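Thread on the proposed changes to provincial firearms storage and transport rules, as posted 16th November. Source is the consultation draft released in October, 71 pages.

1/ Section 4 moves the storage standard from "locked or disabled" to "locked and disabled" for non-restricted rifles. 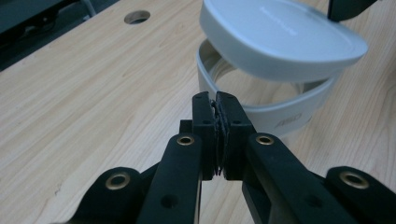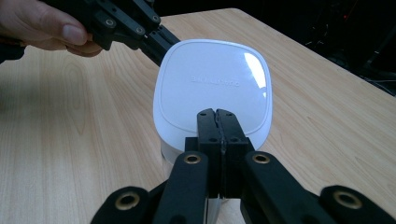
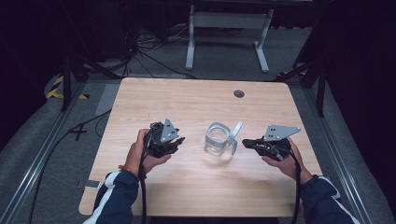

Black grippers at a light wooden table, the second beside a white device.

2/ Transport: the permit exemption for club members now applies only on a direct route. "Direct" is not defined. The Akside range is reached by two roads and a ferry - the draft doesn't say which counts.

3/ The draft received 2545 submissions. 1019 dealt with Section 4, 723 with transport. No breakdown of support or opposition has been published.

4/ Compliance cost is put at zero for existing owners. Anyone in Gidey with a cabinet but no trigger locks will be buying trigger locks.

5/ Section 9 lets an inspector book a home visit on 48 hours' notice. The current rule says "reasonable notice". I'd call this one an improvement.

6/ Second reading is not yet scheduled. Written comments go to the Pitell office.

Print this thread
E-mail this thread

Recent
Licence renewal backlog by region
Range approvals: what changed in October
Reading a regulatory impact statement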